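Open Day at the Curkent Paper Mill

The mill at Curkent opens its doors once a year, and this May I finally got a place on the morning tour. There were 36 of us, split into two groups at the gate. Mine went to the rag room first, the other to the museum, and we swapped at eleven.

Parking is in the field across the river. Wear flat shoes. The footbridge is steep and the floor inside the vat house is uneven stone.

The rag room is on the top floor, up two flights of stairs. Cotton offcuts arrive in bales from a shirt factory in Trujillo and are sorted by hand at long tables with a blade fixed upright at each place. Buttons and seams come off, and what remains is cut into squares. The sorters work four hours a day at it and then move to other jobs. It was quiet up there – windows open, a radio on low.

From there the squares go down a chute to the beater, a big oval tub with a heavy roll at one end. Our guide, Maksym Pasichnyk, said a load takes most of a day to turn into pulp. The older beater was bought secondhand from Zilleck and still has its original roll. He let us put a hand in the pulp from the day before. It felt like cold oatmeal.

Color goes in at the beater stage. The mill makes mostly white and cream, with one run of colored sheets each spring, and the shade is picked by the staff.

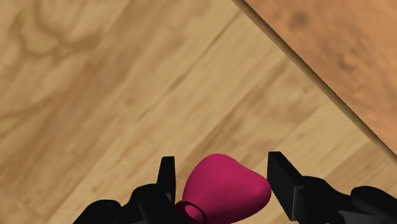

Esmaeil Mousavi thought the colored runs were a mistake. He had bought from the mill for years, he told the group on the stairs, and in his view the plain cream was the only sheet worth the trip, as the dyed ones fade in a window within a couple of summers. Maksym said the newer dyes hold up better and left it at that.

The vat house was the part I had come for. Two people work each vat, one dipping the mold and the other turning the wet sheet out onto felt. They keep a steady pace and hardly speak. A full stack is 124 sheets, which then goes under the press. On a good day they finish 2,000 sheets between all the vats. Visitors can try a small mold at the end. Mine tore at one corner.

Drying is done in the loft, on ropes, with shutters along both sides that are opened or closed to suit the weather.

The shop takes cards. I bought a pack of seconds and a Nomier brush, and skipped the café because of the line. The museum room is small and can be seen in twenty minutes. Tickets for next year go on sale at the gate only.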